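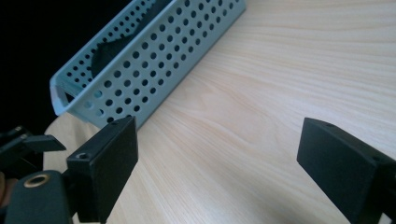
Sornness Home & Mending List
Re: Baskets on the good table, and what to do about scratches

Hello all,

I've been meaning to answer this since it landed, and then the plums came ripe all at once and that was most of a week gone. The message I'm replying to is copied in below for anyone who joined after the August muddle with the sign-up page.

> I have a pale blue metal basket, the sort with round holes punched all
> over it, and I'd like to keep it on the kitchen table for gloves, scarves
> and the odds and ends that otherwise end up on chairs. The table is a
> light wood and I've only just got it looking nice. Will the metal mark
> it? And is there anything I can put underneath that doesn't look like
> a school dinner mat? Any advice welcome, I'm not in a rush.

I have lived with one of these for a good long while, mine being a Fenosetti that I bought at the Murnunska market along with a lampshade I've never liked, and I can tell you the basket is a lovely useful thing and the table will be fine if you take a little care. Setting it down doesn't do the harm. Dragging it does, and everybody drags it, me included, usually when I'm reaching for the butter and can't be bothered to stand up.

So do turn it over before it goes anywhere near the table and run a fingertip (gently!) along the underside. On mine there was one spot by a corner where the paint had gathered into a hard little bead, and that bead would have written its name across the wood in no time. I took it down with 500 grit paper, wiped it clean, and put 4 felt pads on, one to each corner. The pads do collect crumbs and go a bit grey. I change them when I notice, and I don't always notice.

If you'd sooner have a cloth, an old tea towel folded in half is plenty. I know some of you swear by cork, and I did try it, but I found it shed.

As for gloves and scarves, the holes are a real blessing, as things get a bit of air instead of sitting in a lump. Dark woollens do tend to sink to the bottom and stay there, mind you. I went without my black scarf for most of one winter and bought another, and you can guess where the first one was. Please don't put anything properly wet in, though. A painted basket will drip straight through on to the wood, and if the paint has chipped anywhere you may get a rust mark as well, and those are a misery to shift from a pale table.

Should you get a light scratch, try a little wax on a soft cloth first, always going with the grain, and leave it overnight before you decide it hasn't worked. I use the Jang clear one and a tin lasts me ages. Don't use a coloured wax on a light wood, whatever the lid promises. I did that to a bedside cabinet and it has had a doily on it ever since. For anything deeper, write again and say how the table was finished, oil or varnish, as the answer is quite different for the two and I'd hate to send you off with the wrong one.

Somebody asked in the spring about touching up chipped paint on these baskets and I don't think they ever had a proper reply. If you're still reading, did you find a blue that matched? Mine has a chip on the rim and I'd like to see to it before the cold weather.

Warm wishes to everyone, and if you live near enough to carry them, there are still plums.

4 replies in this thread | 70 views | Share

Sornness Home & Mending List, archive for September 2024
This site uses cookies to remember your reading settings. Accept | Manage
Contact the list | Back to top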